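Notebook, bench 2, August
Rebuild of the old tower for the parts database

Start 9:40. Tower on its side on the slotted table, side panel off. Goal for the day: swap the processor, renew the paste, check the supply, put the machine back under the shelf so Zohreh can move the inventory over from the laptop. No changes to memory or graphics unless something fails.

Background, for whoever picks this up. The tower has been running the Skirmont database and has locked up four times since the last entry, always during the nightly export. Farzad swapped the drive and the cable in the spring with no effect. Log shows a thermal trip on two of the four. The other two left nothing in the log, so I can't say they have the same cause.

Fan tach at last boot: nearly 3,000 rpm at idle, which is too high for a machine doing nothing. Package temperature under the export load reached 97 C before the last lockup. Old paste was dry and had pulled away from one corner. Cleaned the cooler base with alcohol and lint-free wipes, two passes. Cooler base is flat against the steel rule, no light under it in either direction.

Bijan thinks the processor is fine and that paste alone would have fixed it. He may be right. I have the spare from the Irik machine, same part number, known good when that machine was retired, and I would sooner change both at once than open the case again next month. The one we took out goes in the Jerkix drawer, bagged and labeled SUSPECT, NOT TESTED. Please do not put it back into service without running it first.

Notes on the socket. Retention bracket has to be fully up before the part goes in. The lever on this one is stiff over the last few degrees and feels as if it has reached the stop when it has not. Push it out from under the tab first, then lift. Checked the contact area under the magnifier at a low angle from both sides. No bent contacts, no paste in the field, one fiber near the edge, removed with the bulb blower. Do not use canned air here.

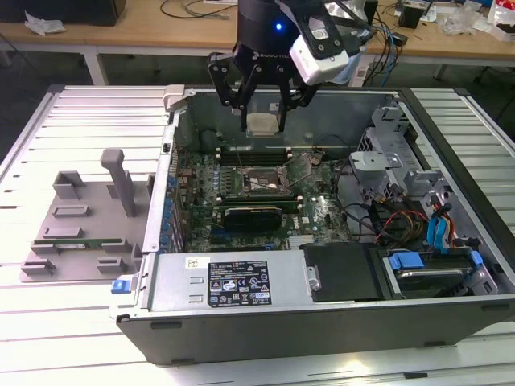 Orientation goes by the corner mark and the notches. Straight down, no sliding, no pressing on the lid. If it does not sit flat under its own weight, lift it off and look again. Bracket down, then lever. Some resistance on closing is normal.

10:25. Seated, bracket closed, lever under the tab. Paste applied as a single dot in the center. Cooler on, screws tightened in a cross pattern, half a turn at a time. Third screw started crooked and had to be backed out. The thread looks all right but I would not reuse that screw indefinitely. Spares are in the small Mayrhofer box.

Power supply. Label matches the inventory sheet. Measured at the connector with the meter while the board was idling: 12 V rail 12.08, 5 V rail 5.03, 3.3 V rail 3.31. Nothing wrong there. Did not measure ripple, the scope is with Behrouz until he finishes the motor boards.

First boot 10:50. Posted on the second try. The first try gave a fan error, my fault, the fan lead was on the chassis header. Moved it. Setup reports the correct part and all of the memory. Clock had reset to the factory date, so the coin cell is probably finished. Replaced it, set the time, saved.

Load test 11:10 to 12:10, all cores, side panel off. Peak 71 C, fan steady at 1,000 rpm at idle afterward. Repeated with the panel on for thirty minutes, peak 74 C. Ran the export by hand twice. Both completed. That proves very little, given that it used to run clean for weeks between lockups.

Open items:

Coin cell order. We are down to the last one in the drawer.

Arash to turn the temperature log back on and set the interval to one minute. It was off for at least two of the lockups, which is why we have so little to go on.

Dust filter at the front has a torn edge. Taped for now.

Farzad asked whether the blue expansion slot clips can be bought separately. I have not found a source. If one breaks, take one from the Irik case before it goes to scrap.

Zohreh to keep the laptop copy current until the tower has done a month of exports. If it locks up again, leave it powered, write down the time and what was on the screen, and come find me or Bijan before pressing reset.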